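3.2 Where things end up on the mat

The play mat was the only piece of furniture common to every tidying session, if a mat may be called furniture. We had expected it to act as a neutral surface. It is padded, washable and easy to shift, and the literature on domestic clutter treats such surfaces as a sort of blank page. Ours came with a lion, a duckling and a printed scale for measuring children, and it did not lie entirely flat.

Our coding scheme, adapted from the Nutsugah household inventory, recognises three states for a small object: contained, grouped and stray. An object is contained if it rests inside a box or tin with its full base supported. It is grouped if it lies within a hand's width of two or more others. Everything else is stray, a category which at the pilot stage took in most of the contents of the room and, on one Tuesday, a coder's lunch. The final corpus holds 2,290 placements, of which 307 were coded twice.

The open box gave us the least trouble. A toy fishing net and a teal piece shaped like a crank handle share no obvious purpose, yet once both are lying in the same cardboard box the scheme calls them contained and asks nothing further. Outside the box, matters are less restful. A packet of stretch wet cotton is neither toy nor container, though it sits very close to a number of toys, and our coders argued over such packets at greater length than over any other item (Fig. 4). 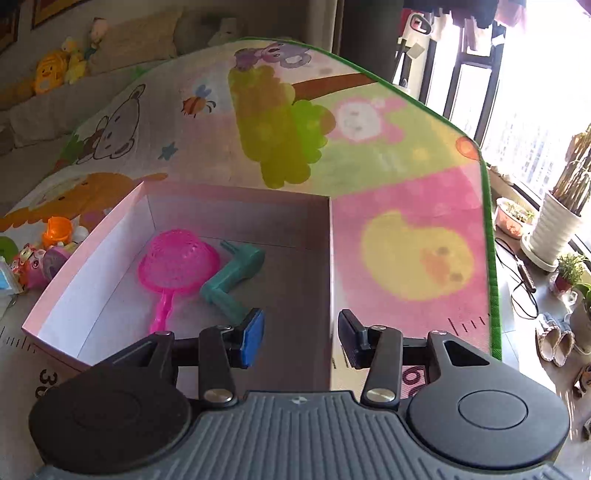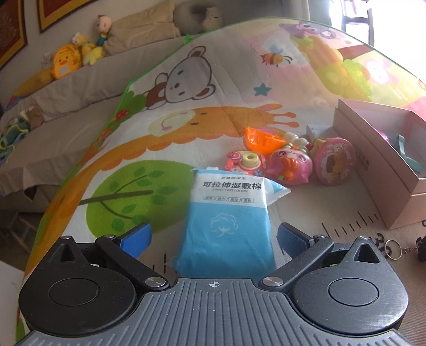

Figure 4. Placements on the play mat. First picture: two toys contained in the open box. Second picture: a packet of stretch wet cotton beside a cluster of plastic toys, with the open box to the right.

We settled the matter by ignoring purpose altogether. Under the revised rule a packet counts as grouped on distance alone, whatever company it keeps. This moved 389 placements out of the stray category and improved the mood of the coding meetings, although the second effect was not measured.

Two difficulties remain. The first is that a box with another item leaning against it has an untidy outer edge, and the scheme has no word for leaning. We coded these items as grouped where the distances allowed and as stray otherwise – a decision we would defend only if pressed. The second is the curve of the mat itself, which makes a hand's width a more generous unit in some places than in others. Section 3.3 gives the correction we applied.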